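2021-07-07

Udevia hand-held set, bedding collection, notes on the slow-close comparison

Starting over on the contact labels. The June ones are no good, threw them out this morning. Reason below so I don't do it again.

Old rule: contact starts when jaw width stops changing. Fine for hard stuff on a table. On a bed it's garbage. Object moves with the finger, the sheet gives, the width keeps creeping down long after the pad is on. So labels came out late on nearly everything soft underneath. Trained on those, the policy squeezes late and drags the thing along before it commits. Gadton arm did exactly that all last week and I blamed the controller. Sorry controller.

New rule (Dilwyn's idea, I argued against it, he was right): mark first pad contact and second pad contact as two separate events. One-sided contact gets its own tag. No more single "grasp" timestamp. Grasp = both tags present and still present 4 frames later.

Did it by hand for 30 demos to see if it's even doable. It is. Slow at first, then ok. The hard ones are where the object is the same dark color as the finger and you can't find the edge. For those I step backward from the lift instead of forward from the approach, much easier, you already know where the thing ends up.

What I ran

Two policies, same network, same seed, same demos. Only the labels differ.
A = old width rule
B = two-event rule
40 trials each on the Gadton arm, flat objects on the Yorath mattress, same start poses read from the list. Dilwyn reset the objects, I ran the arm and didn't tell him which policy was up. Not properly blind, he can see the jaw behavior and guess. Good enough for a notebook.

B better. Clearly, not by a hair. A fails mostly the one way: one pad lands, object slides, other pad closes on cloth. B still does that sometimes but it tends to back the arm sideways until the second pad arrives. Did not expect to see the sideways bit, thought we'd need a separate correction step for it. Where is it getting that? My guess is from the people. When you hold the tool yourself you nudge over without thinking, and old labels put that nudge before "contact" so it got lumped into approach and averaged out. Needs checking, see to do.

Not putting the success numbers here until I've rescored. I scored the first batch with the looser rule (any lift counts) and the second with the strict one (held through the transfer). Stupid. Videos are all saved so it's only time.

Things that went wrong

- Width readout stuck for a chunk of the A trials. Value frozen, jaw moving. Restarted the Letero logger and it came back. Trials with the frozen readout marked bad and re-run at the end, so the A order is not the same as the B order. Don't think it matters, writing it down anyway.

- Fitted sheet crept up off the corner during B. Re-tucked it between trials, didn't note which ones. Loose sheet makes the slide worse so if anything it hurts B.

- Fisheye. The width you estimate from pixels near the rim is off unless you undistort first. Had the undistort switched off for the labeling tool because it was laggy. For a contact yes/no it doesn't matter, for gap size it does. If anybody wants gap size off these labels: DON'T, not until I redo it.

- Demo 53 has the wrong calibration file attached. Pulled it out of both sets.

Labeling agreement

Dilwyn and I both did the same small pile without looking at each other's. Second-pad contact: we match well. First-pad contact: worse, and it's always the same argument, whether the pad brushing past counts. I say no, he says yes. Agreed on: brushing counts only if the object moves or the pad deforms. Motion blur makes "the object moves" hard to call when the whole tool is moving too. In that case compare against the sheet, the print is a decent reference, if the object shifts relative to the pattern it moved. Plain sheets are bad for this. Use patterned ones from now on, the busier the better.

Also we need a word for when the pad is next to the object but you can't tell if they're touching. I've been writing "near". Dilwyn writes "?". Going with near.

Thickness

Flat things are the worst case, which is why they're most of the test list. Thin edge against a wide pad, the fingers come in at an angle, and the lower edge of the object is sunk in the bedding so the pad rides up over it. Tried lowering the approach height for both policies. Helped A a little, did nothing I could see for B. Left it at the original height for the counted trials so the comparison is clean.

Tilted is easier than lying dead flat. Obvious in hindsight, there's somthing for the pad to get behind. Should split the results by tilted / flat when I rescore because I have a feeling most of B's advantage is in the tilted ones. If so the claim gets smaller: two-event labels help when there's an edge to find. Still worth having.

Background stuff: I was worried the policy keys on the cushions and the duvet since they turn up in so many of the demos. Quick check, swapped all of it out for a few uncounted trials, no visible change. Too few to say more than that.

To do
- rescore everything strict, both of us, shuffled
- split tilted vs flat
- undistort on in the labeler, find out why it lags
- pull the last second before second-pad contact from the human demos and look for the sideways nudge. If it's in there in most of them that answers it
- write "near" into the label guide
- Letero logger: alarm when width is frozen but the motor is drawing current
- ask whether the Yorath mattress can stay in the room, it's in the way of the door

For the label guide, one-sided contact needs a clear reference, so anyone joining the labeling starts from the same place. First-pad tag on, second-pad tag off. Take the black board with the silver script on it: right blue pad is up against its side, left pad still has a short gap. So that's one-sided, not grasp, and not "near" either. Don't use the lettering to judge motion, it's blurred and so are some of the roses toward the right. The pad edges are sharp enough, go by those. Old rule has nothing to say about a frame like this at all, it's only waiting on the width. Dilwyn to check the wording before it goes in.
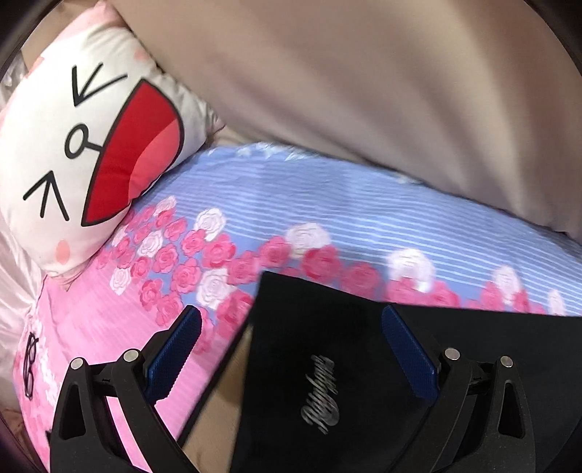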